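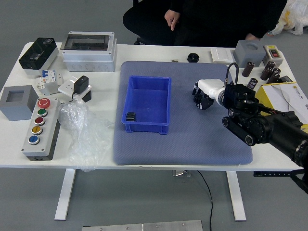
*The practice table with the blue bin on the mat and the bigger parts over on the left.*

# Starnholm bench parts

Hi! I'm Akua Quaye and I look after the parts for the Starnholm evening class, where people learn to wire up a small control circuit from scratch. I got tired of answering "which box does this live in?" so I started writing it all down, and then the notes grew into a repo (as they do). It's a parts list, a folder of labels you can print, and my opinions on how to lay out a table. Help yourself to any of it.

## What's in the repo

- `parts.csv` has one row per part, 611 rows at the moment. Screws and ferrules are in there too, and yes, that was a long November.
- `labels/` has the printable labels. They're sized for our bins, so check the width before you run off a whole sheet.
- `layouts/` has my table layouts as plain text. Layout 4 is the one I use most and the one I'd start from.
- `CHANGES.md` is where I admit to renaming things.

## Columns in parts.csv

| column | what I put in it |
|---|---|
| `name` | the name people in class really use |
| `proper_name` | the name you'd search for in a catalog |
| `home` | shelf and bin |
| `kit` | Celum, Boateng, or blank |
| `notes` | anything odd, like a missing screw or a sticky button |

Celum is the beginner kit and Boateng is the one with the motor starter. Blank means the part is shared, so please don't let it go home in anybody's kit.

## The big stuff

These get the most questions, so they get their own section.

**Push-button station.** Gray, five buttons in a row: red emergency stop at the top, then green, dark red, yellow, and blue. In the CSV I call the dark red one `red2`. I tried `maroon` for a while and people kept searching for "red" and finding only the stop button. Lay the station where you can read the whole row of buttons without picking it up.

**Distribution box.** The bigger white one, with the clear window on top and the round knockouts along the front. Please leave the knockouts alone unless your layout calls for an opening! We have two boxes that look like Swiss cheese already and I'm trying to keep this one decent.

**Enclosure with the black tinted lid.** It's smaller than the distribution box, and it gets mixed up with it in conversation constantly. In the list it's `tinted box` and the other one is `window box`. Not elegant, but everybody gets it right now.

**Circuit breaker.** White, with little blue toggle levers. Filed under `breaker`, with the proper name in the next column for anyone who cares.

**Plug socket base.** Also white. A power adapter can stand upright in it, and then you've got a thin cord to deal with, so run the cord toward the back before you put anything else down. Class rule: nothing gets powered until I've looked at it.

## How I like the table

Large parts on the left, small ones along the back, mat in the middle. The middle is for whatever you're working on. The blue plastic bin goes on the mat and catches small black bits and anything you've just taken off and will want again in two minutes. Look in the bottom corners before you put it away, because the dark pieces love to sit there.

Clear bags go back on the shelf with the part's label in them. I'm as bad as anyone about leaving one crumpled on the table, so this is partly a note to me.

## Known problems

- Some rows still use the old Plurnon shelf numbers. If a `home` value starts with P, it's from before we moved the shelves.
- The `notes` column is wildly uneven. Some parts have a paragraph, some have "ok".
- Cord lengths are missing for all the adapters. I keep meaning to measure them.

## Sending fixes

Open an issue, or just edit the CSV and send me the change. Keep the column order, please, or the label script gets upset. Photos of your own layouts are very welcome too, especially if you've found a better place for the socket base!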